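Chapter 4
Small Things on a Flat Surface: Sorting, Grouping and Putting Away

Before you start

You'll need a table or counter you can clear completely, a bin or box for things that are leaving the house, and one drawer you've been avoiding. Read the chapter through once before you tip anything out. I didn't do that the first time I taught this material, and one of my students, Tin-yau Tsang, had four drawers' worth of stuff across his bed by the end of page two and had to sleep on the couch.

4.1 My drawer on Potton Street

When I moved into my apartment on Potton Street I had one kitchen drawer that I called "the desk." I didn't own a desk. So everything a desk would have held went into that drawer: stamps, chargers, a tape measure, old phone cases, the little trays that come inside gift boxes, keys to a bike I'd sold. It opened fine for the first month. By October I had to slide a ruler in over the top and push things down before it would budge (and then of course the ruler lived in there too!).

My neighbor Ruth Espinoza came over to borrow scissors, and we spent twenty minutes looking for them. She's a school librarian and very kind, so she didn't say a word about it, but the next evening she knocked on my door at 7 p.m. with a flattened cardboard box under her arm and told me to clear the counter.

What we did that night is pretty much what this chapter teaches. We took everything out, spread it on a bare surface, looked at it piece by piece, and only then talked about where it should live. I'd always done it the other way around. I'd buy a divider with lots of cute compartments and then try to make my stuff fit the compartments, and I still have two of those dividers in a closet.

4.2 Words we'll use

Three terms come up over and over in this chapter, so let's get them straight.

A loose item is anything small enough to pick up with your fingertips that doesn't have a fixed place yet. Once you've given it a place, we stop calling it loose, even if it's sitting out at the moment.

A holder is anything whose job is to keep other things in or together. Trays, tins, sleeves, pouches and cases are all holders. An empty holder is still a loose item! Students forget this one constantly, and they end up with a whole pile of empty boxes they never sorted.

A footprint is the amount of flat space an item takes up when you set it down the way you'd store it. A shallow thing can have a big footprint, and a tall thing can have a tiny one. We'll measure footprints properly in Chapter 6, but start noticing them now.

4.3 Why I like a plain surface

Do your sorting on something flat and plain, a light color if you have it. I used to sort on a patterned tablecloth and I lost earring backs in it every single time. On a white surface even a pale item has a clear outline, and you can tell at a glance where one thing ends and the next begins. If your table is dark, a bedsheet folded in half works well (pull it tight so nothing hides in a crease).

Put each item down with space on all sides. Karthikeyan Kurian, who read an early draft of this book, calls it "giving everybody a parking spot," and I've stolen that for my classes. You want to be able to pick up any one piece without nudging another.

Then look at it properly. A light green piece with rounded corners might be a shallow tray or it might be a phone case, and which one you decide on changes where it goes. If you can't tell, turn it over, read any small print on it, and try it against the thing you think it fits. Still no idea? Set it to one side in a "not sure" group and keep moving.

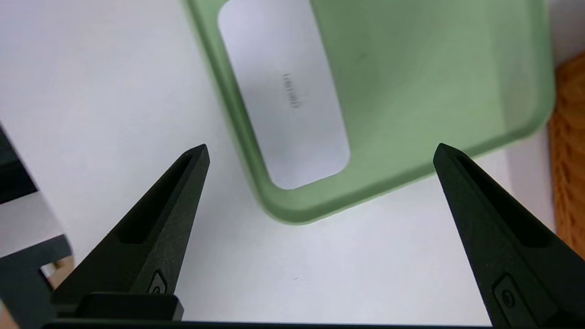 4.4 Your first sort

Set a timer for 44 minutes. I know that's an odd number. It's how long my favorite album runs, and I've never found a reason to change it.

Empty your drawer onto the surface and make four groups: used this month, used this year, belongs to someone else, and not sure. Don't put anything back until the timer goes off. When it does, write down what's in the "not sure" group, because Exercise 4A starts from that list.

Parisa Esfahani's notes on her own first sort are printed at the end of the chapter, coffee stain and all. Have a look at them once you've finished yours, and compare her "not sure" list with the one you wrote.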